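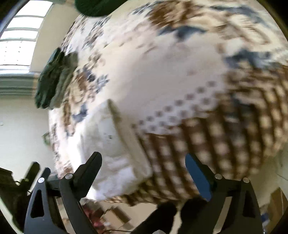
*By Constanza Quezada, Irico Press Office | Jun 18, 2020*

Irico has issued a practice guide for recording household tasks with hand-held grippers. It covers work on beds and other soft furnishings, where existing bench procedures give operators little help.

The guide sets rules for three stages: checks on the tool, conduct of the recording, and review of the files. Both fingertips must be inspected before each session, and pivot screws checked for play. Cables are to be kept clear of the fingers through their full travel.

Patterned bedding is permitted. Folded cloth may lie across a change in the print, and operators should not move it to a plainer area. Bright windows are also allowed, but the reviewer must note them in the session record. Motion blur alone is not grounds for deleting a recording.

The draft was tested at two sites, Civolico and Pereyra, on 970 recordings. Reviewers returned 42 of them for incomplete records.

"Most returns came down to a missing entry for the tool check," said Celeste Figueroa, who led the review. "We moved that entry to the first line of the form."

Compliance is voluntary. Sites that adopt the guide are asked to keep session records for six months. Comments on the text will be accepted until December.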